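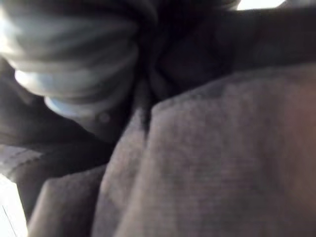
Esi Aryee had the sweater in her lap for most of the afternoon before she decided to wash it. It was her mother's, gray going to mauve, soft as felt, and it had been in a suitcase since March.

"Cold water," Bernice Dankwa said on the phone. "Cold, and nothing else in with it."

"I have other things to wash."

"Then wash them after."

Esi took the phone down the hall with her. She had paid 2000 for the machine, and Kwadwo Wumbei had come over to level it. He had said it would outlast them both. So far it had eaten two socks and a button.
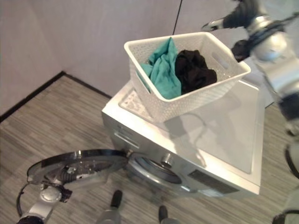
She left the teal thing and the black one in the basket and set the phone down beside it.

"Are you still there?" Bernice asked.

"I'm reading the label. It's worn off."

"She always did it by hand, you know. In the tub. She'd be in there until dinner -- you could hear her singing through the wall."

Esi had not known that. She held the sweater up to her face. It smelled of the suitcase and, a little, of hand cream.

"What did she sing?"

Bernice thought about it. "Church songs, mostly. She only knew the first verses."

Esi folded the sweater over her arm and dropped the black thing into the drum, then the teal one. She shut the door and went to run the tub.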